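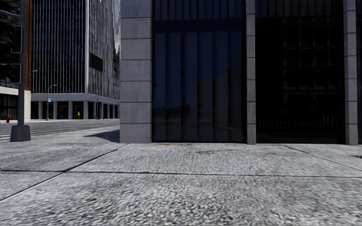
Jana Albers disagrees with the proposal to close the ticket, and asks that the joint suppression filter stay switched off in the Lalamville corner map until the segmentation output has been compared against the ground-truth labels.

Wornora Support Forum > Perception and Planning > Simulation
Topic: False curb detections on paving joints, corner map, Moon planner

planning_desk
Posted Sun 16 February

The position stated above is noted and the ticket remains open. For members joining the discussion now, the matter is as follows. Vumow operates a sidewalk vehicle whose local planner (Moon) receives a cost layer from the camera segmentation model. In the simulated corner map, the model labels the diagonal joints in the concrete as curb edges on a portion of approaches. The planner then treats the pavement beside the building as two separate surfaces and requests a stop.

We ran 324 approaches toward the corner with the filter disabled. In 241 of these the planner completed the route without a stop request. The remainder stopped at or before the first diagonal joint. With the filter enabled, every approach was completed. It was on this basis that we proposed closure.

jalbers
The completed runs do not settle the question. The filter removes any thin dark line that lies on the ground plane and has no height step in the depth channel. In simulation the depth channel is perfect. On the vehicle it is considerably worse at low angles, and a real curb seen from the upper side presents as a thin dark line with very little measurable step. I would ask that the filter be evaluated with the noise profile applied to depth before anyone reports a completion rate.

I would also point out that this corner has strong dark glass directly beside the drivable area. The reflection in the bay is dim, but the depth estimator used on the vehicle will read past the surface of the glass. Our simulated sensor does not.

m_route
Has the material on the slabs been changed since the last map release? In our copy the aggregate is very coarse in the near field and smooths out with distance. We had a similar fault on another map and traced it to the texture scale. The model had been trained on finer concrete and treated the near flecks as gravel. If the near region is being labeled gravel and the far region concrete, the joint happens to be a convenient place for the model to put the boundary.

planning_desk
The material has not been changed. We can confirm that the gravel label does appear in the near field, with low confidence. We had regarded it as a separate fault. Both labels carry a cost in the Moon configuration, so it is possible that the two are being added together and that neither would cause a stop by itself.

m_route
That would be my expectation. Please check the merge rule for the cost layers. If it is set to sum, try maximum. A joint labeled as curb at low confidence should not reach the stop threshold on its own.

tollgate_k
I must disagree with the direction of this discussion. The planner is being adjusted to accommodate an error in perception. If the merge rule is changed to maximum, the planner also becomes less cautious in places where two weak warnings are both correct, for example a broken slab next to a drain. The proper remedy is additional training data with joints at oblique angles. Joints that run straight across the direction of travel are handled well. It is the diagonals that fail.

jalbers
I agree with the last point in part. We sorted the failed runs by heading. The joint crossing the full width of the slabs hardly appears in the list. The diagonals account for nearly all of it, and the one that climbs toward the foot of the wide pillar is the worst. Its far end nearly touches the building line close to where the dark shadow spreads over the paving. My reading is that the model joins the shadow edge and the joint into a single boundary. A run with the sun moved and all else held constant would show whether this is correct.

planning_desk
A run with the sun position changed has been completed, 20 approaches per setting, filter disabled, with the merge rule left at sum.

Shadow as delivered: 5 stop requests
Shadow disabled: 3 stop requests
Shadow disabled, finer concrete material: no stop requests

The sample is small and we will repeat it.

m_route
The material appears to contribute more than was assumed.

tollgate_k
Or the finer material simply matches the training set, in which case the test shows only that the model performs well on what it has already seen. Real paving is often coarse, and it has stains and patches on it as well. I would not replace the material. I would keep it and train on it.

jalbers
Agreed. I request the following before closure:
The corner map keeps its present material and shadow.
Depth noise is applied in all further runs.
The filter stays off by default in the Lalamville configuration.
The merge rule is reviewed under its own ticket.

planning_desk
Accepted, with one reservation. Vumow has a planner release due in April and the configuration must be fixed before then. If retraining is not finished, we will ship with the filter available as an option — off by default, with a warning written to the log whenever it removes a line longer than the vehicle's wheelbase.

tollgate_k
I have no objection to the warning. I remain opposed to the option.

m_route
Could the log entry also record the label confidence before removal? It would save us replaying the whole run.

planning_desk
Yes. The field will be added in the next nightly build.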